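Pre-start checklist, two-arm liquid handling bench (Coto cell)
Filled in by Jui-lin Wan, 2023-02-03

I've gone through the sheet Do-yoon Yang drew up in September and added my comments under each line. Sorry, some of them run long!

1. E-stop within reach of the operator's chair. OK.
Pressed it, both arms dropped out, reset fine. The cable still runs across the walkway and I'd like a cover on it before Chi-keung trips again.

2. Speed limit set for shared work. OK.
Set to 20 per cent. Please don't bump it up to save time on a long run, I know who you are.

3. Gripper force profile matches the labware. OK, with a comment.
Glass profile was loaded. The plastic one squeezes harder and we use it for capped tubes only, so check again whenever you swap between them (the Clernetari screen doesn't warn you).

4. Pipette hung by its hook on the blue rail, no disposable tip left on. OK.
One pipette on the rail per run, please. A second one swings if an arm brushes the bar.

5. Rack clear of the pipette's lower end. NEEDS WORK.
I'm being fussy here, but the teal cap at the back of the rack is awfully close to the end of the shaft. Slide the rack toward the operator or leave that well free.

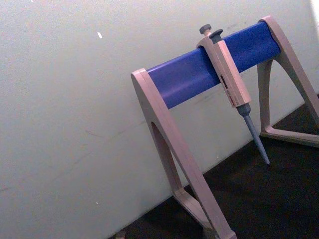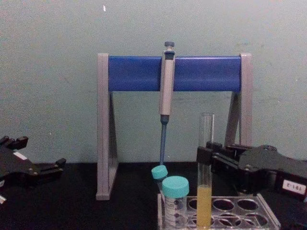 6. Open tubes no more than half full. OK.
Still my favourite rule. A capped tube that gets knocked is a nuisance, an open one is an afternoon of wiping down.

7. Volume check on the pipette. NOT DONE.
The sheet says 1000 for the rinse and 600 for the transfer, both in microlitres. Whoever sets it reads it out and a second person initials. I was on my own, so I've left this one blank and the run waits.

8. Spill kit stocked. OK.
4 pads left, and I've asked Anselmo Rivas to order more.

9. Arms parked before anybody reaches in. OK.
Parked means parked on the screen, with the light gone amber. An arm that's merely holding still doesn't count!

Items 5 and 7 go back to Do-yoon. I'll redo the sheet once they're sorted.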